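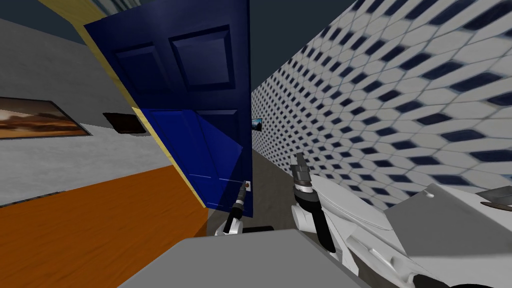 Seren Prydderch replied: Before you swap any hardware, can you tell us whether the wired computer drops at the same moment as the wireless ones? If it does, the problem is upstream of the Grallent and you can leave the extender alone for now. If it doesn't, please turn off the automatic channel setting and write down the time of every dropout for a few days. The lights on the front of the router would help too.

Ticket status: open
Subject: Grallent 4000 drops the back half of the house every evening

Hi Seren, thanks for the quick answer! I'll keep everything in this one ticket and just add to it as I go, because last time I had two tickets open and ended up explaining the whole thing to two different people.

Quick recap in case somebody else picks this up. Grallent 4000 router in the front room, Grallent 3000 extender on a shelf at the far end of the hall, internet from Nunderora. We're in Fullwood, older house, thick walls. The network is called Nicholas (after the cat, long story). Everything worked nicely until December. Now the back bedroom loses the internet in the evening, comes back by itself, and goes again just when I've stopped swearing at it.

First night of the log

Plugged the old laptop straight into the router with the cable that came in the box. Watched a cooking video on it with my phone next to me on Wi-Fi and my tablet on the bed in the back room. The tablet dropped at 7:40 pm. The laptop kept right on playing. So did the phone, and I was a little annoyed at how healthy everything looked from the couch.

Router lights: power green, internet green, wireless green. Extender: power green, link light orange and blinking. I had never noticed it blink before, but I can't swear I ever looked.

So that's your first question answered, I think. Nunderora is off the hook (I've already been on the phone with them, they ran a line test and it came back clean, and the woman was very nice about it).

Second night

Turned off automatic channel selection. It had parked itself on channel 8, which I gather from reading the forum is a bit of a rude place to be, halfway between the ones people normally use. Moved it to 1. The router restarted, everybody in the house yelled, and then it was fine for the whole evening. I got excited and nearly closed the ticket.

Third night

Good thing I didn't. Dropped at 7:15, again at 7:50, then a long one while I was doing dishes. Same orange blinking light on the extender. The printer vanished too, but the printer vanishes if you look at it wrong, so I'm not counting it. 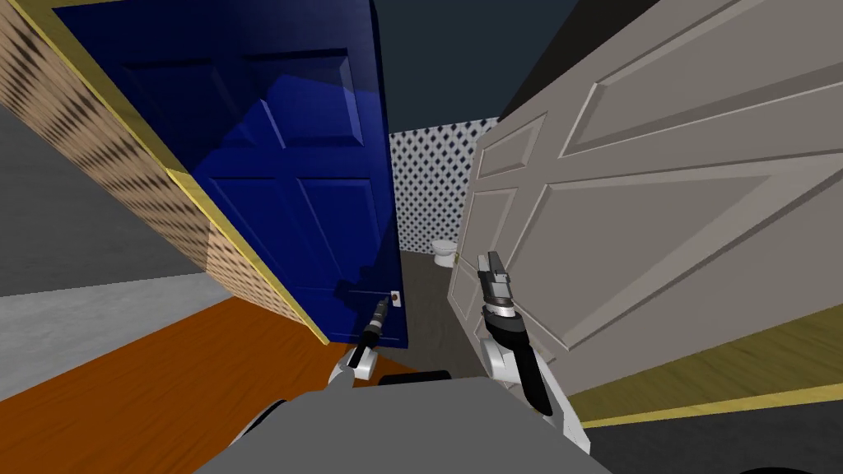

The extender's location is what I want to ask about next, since the quick start card says "halfway between router and dead zone" and leaves it there. Halfway as the crow flies, or halfway as a person walks? In my house those are very different places. What I never used to think about was doors. Take a spot like the one with the blue paneled door and the big light gray one leaning in at it, and just a narrow gap with the bathroom behind: if your signal has to squeeze past both of those and then get through a bathroom, I'd bet you lose plenty before you reach a bedroom. My own hall has the same problem – the bathroom is smack in between, with a mirror cabinet and all the pipes on the wall that faces the router. Is it worth moving the extender to this side of the bathroom, even if it ends up closer to the router than the card wants?

Fourth entry, Monday morning

Couldn't wait for an answer, sorry. Moved it over the weekend. It now lives on top of the bookcase, where it can more or less see the router through the front room doorway. The link light went from orange to solid green right away. I did a walk around with the phone and the Grallent app, and the back bedroom reads two bars. It used to read three bars and then nothing, so I will happily take two bars that stay put.

No drops Saturday. One short one Sunday at 9:05 pm, and I have a suspect for it: somebody had shut the front room door and started the microwave. I'm not going to test the microwave thing unless you tell me to.

Things I tried that made no difference, for the record: restarting the extender (four times, different evenings), a new power strip, forgetting the network on the tablet and joining again, and pointing the antennas sideways, which my neighbor was very sure about.

One thing I'd rather not try is a factory reset on the 4000. I set up a pile of stuff on there ages ago, including a fixed address for the printer, and I did not write any of it down. If you need me to do it, could you tell me how to save the settings first? There's a backup button in the app but it's grayed out.

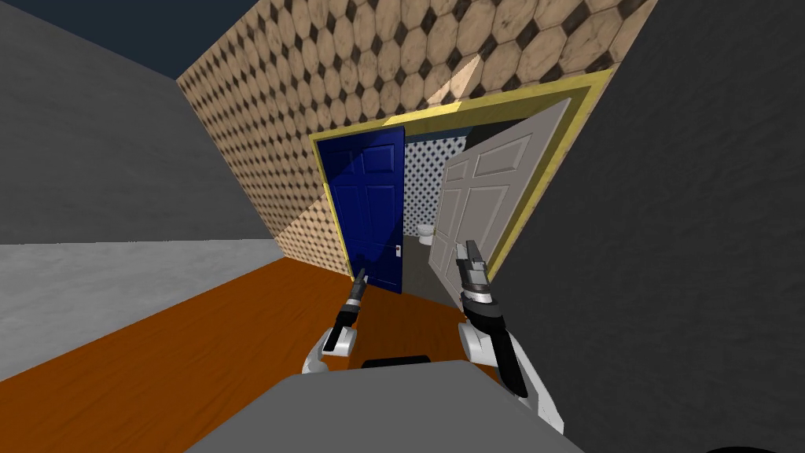 Blue door by the octagonal-tiled wall.

Fifth entry

Speaking of tile, I found a forum thread where people go back and forth about whether it blocks Wi-Fi. As far as I can follow, the tile itself isn't so terrible, but older bathrooms often have metal mesh in the mortar behind it, and that can be pretty rough on a signal. I have no idea what's behind mine and I'm not about to find out with a hammer. Still, it would fit with the extender being so unhappy in its old place.

Last night was clean from dinner to bedtime. I even left the front room door shut on purpose for an hour and the tablet held on – a bit slow loading pictures, but it held on.

So, remaining questions for you:

Should I leave the channel on 1 or go back to automatic now that the extender has moved?

Why is the backup button gray? I'm signed in as the owner, I checked.

The extender wants to install an update. Do I say yes, or do I wait until this ticket is closed? I've been burned by updates before and I'd like to change one thing at a time for once.

I'm around after 6 pm most days if you want me to run something while you watch the logs on your side. Please leave the ticket open until the weekend, I want to see it get through a movie night first.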